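Teaching a gripper when to stop squeezing
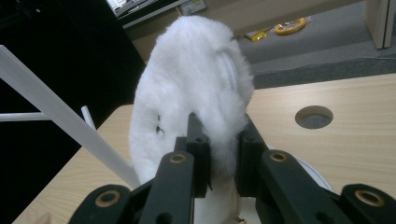

Madora's grasp planner was rewritten in August 2019, and its lead developer says the old version failed on anything soft. "It waited for a force spike. Fur and fabric don't give you one." The new controller watches how fast the jaws slow down and checks every 12 milliseconds. Logs from 483 grasps went into tuning it. "We still have two bugs open," the developer says. "Both are in the release step."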